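Is it normal to pray for small practical things?

Trelex
I moved to Khúc in February for college and my dorm list costs 300 dollars. I have 200. Is it wrong to ask God for such things?

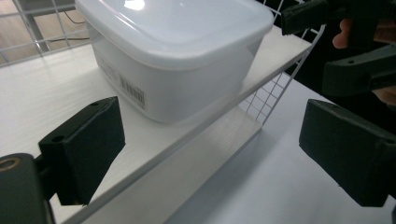

Storage container with lid, on a white shelf

Kundum
Not wrong. In Matthew 6 we ask for daily bread - this is also a small thing. I prayed for 38 dollars once, and my aunt sent me a little more.

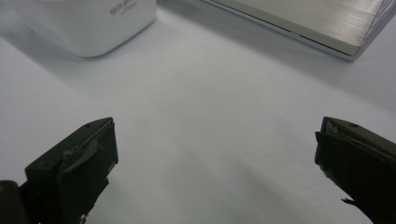

She did not know I needed it. Please ask at your campus chapel too, many have a shelf of free items.

Presora
just pray, and check thrift stores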